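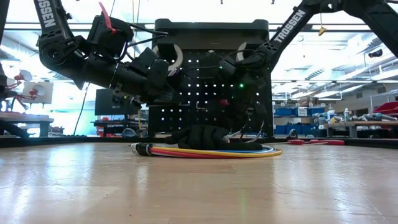 Omis Hardwax Oil for Wooden Tabletops, Clear Satin
Item 2102
Sold by Kasimitz

We carry two finishes for wooden tops, and this is the one we sell more of. I was against stocking it. The maker's sheet calls it "lifetime protection," and I have yet to meet an oil finish that lasted a lifetime on a table people use. What it does is soak in, dry to a low sheen and keep coffee from leaving a mark if you wipe it up before lunch.

Coverage
The can says up to 50 square feet per coat. Maybe on maple that's been sanded too fine. On a thirsty top, plan on less, and remember the end grain drinks more than you'd think. Buy the bigger can or be ready to order again.

Number of coats
The maker says one. We say 2, thin, with a night in between. Mutua Muli in our shop tried one heavy coat on an offcut to see if the label was right, and it stayed tacky into the next week. Wipe off everything that's still sitting on the surface after fifteen minutes. If it looks like you've removed too much, you've done it correctly.

Sanding
Stop at 150 grit. The Goossens discs we sell go all the way to 3000, and people keep asking if they should use them here. No. Those are for polishing lacquer. A top sanded that smooth won't take the oil.

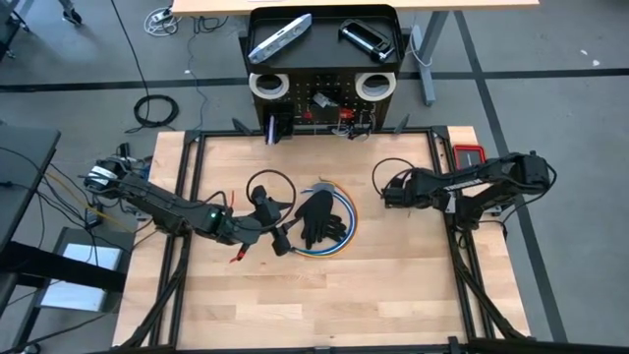

Light-colored butcher-block top.

Cleaning up before you start
Get the dust off. The Duster pad (sold separately) is fine for this -- so is a clean cotton rag, which you already own. Skip anything with silicone in it.

Heat and water
"Heat resistant" is on the front of the can, with no temperature given. We asked and didn't get one. Use a trivet. Standing water will raise the grain if you leave it overnight, same as with any oil.

Food contact
The maker says it's safe once cured. Curing takes weeks, whatever the drying time on the label suggests. I'd still cut bread on a board.

Smell
Described as "mild citrus." It smells like solvent with an orange in the room. Open a window, and lay used rags out flat outdoors to dry, away from anything that burns -- wadded-up oily rags can catch fire on their own. That warning is in tiny print on the back and should be on the lid.

Shipping
Ground only. Cans opened and resealed can't be returned.

Page last changed 8 December 2018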